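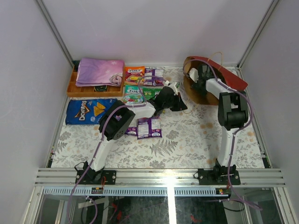

How soon after assembly may the ring be used for a match?
The ring may be used once the ropes have been tensioned twice and the duty supervisor has signed the ring sheet. The second tensioning takes place at least two hours after the first.

Section 5. Ropes, Turnbuckles and Final Check

This section applies to the Notska wrestling ring in its standard touring form. It assumes that the posts, beams, boards, padding and canvas have been installed as set out in Section 4. Crews working from the Rundton depot should also read the loading notes kept with the trailer.

5.1 Before you start

Confirm that all four posts are upright and that the post pins are fully seated. Do not hang ropes on a post that leans or moves by hand. Clear the apron of tools, spare boards and canvas lacing. A crew of at least five is required for rope work; one member acts as caller and does not handle the ropes.

CAUTION: A rope under tension can cause serious injury if a hook or turnbuckle fails. Stand to the side of the turnbuckle while tightening it, never in line with the rope.

5.2 Hanging the ropes

1. Lay the three ropes on the canvas in the order bottom, middle, top. Check the wrap on each one for splits or exposed core.
2. Open every turnbuckle until an equal length of thread shows at both ends.
3. Hook the bottom rope to the lower ring of each post, working clockwise from the entrance corner.
4. Repeat for the middle rope, then the top rope.
5. Close the safety latch on each hook. The caller checks all latches before any tightening begins.

NOTE: Turnbuckles marked 421 are the current type. The older type from Tenitz has a shorter thread and must not be mixed with it on the same rope.

5.3 Tensioning

1. Tighten the bottom rope first. Give each corner two full turns, then move to the opposite corner.
2. Continue until the rope returns to a straight line when pressed down at mid-span and released.
3. Tighten the middle and top ropes in the same way. The top rope is normally the last to settle.
4. Leave the ring unloaded for the waiting period, then repeat steps 1 to 3.
5. Fit the corner pads and tie them at the back - knots must not face into the ring.

CAUTION: Do not use an extension bar on the turnbuckle. If it cannot be turned with the supplied tool, release the rope and inspect the thread.

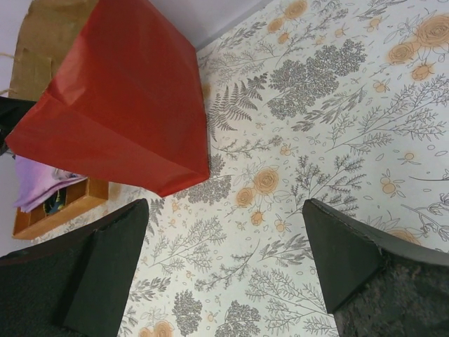

Figure 7. Gripper fingers open above a floral-print surface.

5.4 Final check

One crew member walks the canvas from corner to corner and listens for loose boards. A second runs into each side of the ropes at moderate speed, first with the back and then with the shoulder. Any knock or shift in a post is reported to the caller, and the ropes on that side are released before repair.

Enter the result on the ring sheet with the time of the second tensioning. Completed sheets go to Athina Stergiou at Rundton by noon on the Tuesday after the show. Requests for replacement ropes or pads are sent to Younes Kamel, with the part number and the corner affected.

For lowering the ropes and striking the ring, see Section 6.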